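Deradik – where did that movie go?

Version 3 of the list, README last touched in August

Hi! I'm Laine, and I keep a spreadsheet of which movies leave which streaming service, and when. It started because I kept putting things on my watchlist and finding them gone by the time I got to them (usually on a Sunday night, with the popcorn already made). It's now big enough that other people use it, so I figured it should have a proper README.

What's in it

There are 478 rows in departures.csv. One row is one movie leaving one service, so a film that hops from place to place shows up several times. Of those, 217 also have an arrival on another service filled in. The rest either went nowhere I could find or I haven't gotten to them yet – sorry, I do this after work.

Columns

title: the name on the service's own page, even when it's silly
year: year of first release
left_from: the service it was on
last_day: the last full day you could press play
went_to: where it turned up next, blank if unknown
gap_days: days between leaving and turning up again
series: a short tag so you can pull a whole franchise at once
notes: my rambling

A word on last_day, as it causes the most mail. Some services say "leaving August 1" and mean it's already gone that morning. Others mean you have until midnight. I always write the last day it played, so my date can be one earlier than the one you saw in the app. Please don't "fix" these!

Where it comes from

Mostly from the "leaving soon" shelves, which I check by hand at eight in the morning, my time. Piret Lapiņa sends me the ones she spots, and Uldis Vasiliauskas wrote the little script (gap.py) that fills in gap_days. Everything older than version 2 came over from Lakaseck, a fan list that has since shut down, and I trust those rows a bit less. They're marked "old" in notes.

Known problems

Regions are a mess. All of this is for the US catalog only, and I've had to throw out 64 rows that came from people watching somewhere else. Sequels are patchy too. A trilogy might leave together and I'll only have caught parts one and three. Rentals aren't counted at all, so a blank went_to doesn't mean you can't watch the thing.

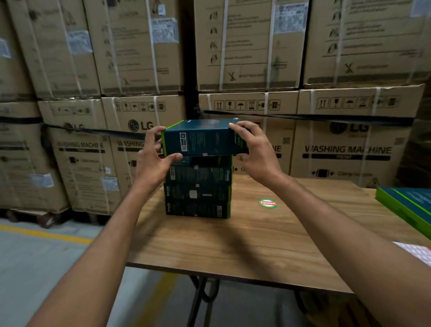 Mahnaz Vahidi wrote in to ask for a separate column for movies that leave and come back to the same service, because she was tired of sorting for them and kept mixing them up with the real moves. Good idea, and it'll be in version 4 as came_back. Until then, filter for rows where left_from and went_to match.

Using it

Take it, chop it up, put it in your newsletter. A link back is nice. If you're sending in rows, keep it under 200 at a time, please, and use the same column order or gap.py falls over. Dates go year first. Corrections are welcome in the issues tab – tell me the title, the service and what you saw on the page, and I'll get to it on the weekend.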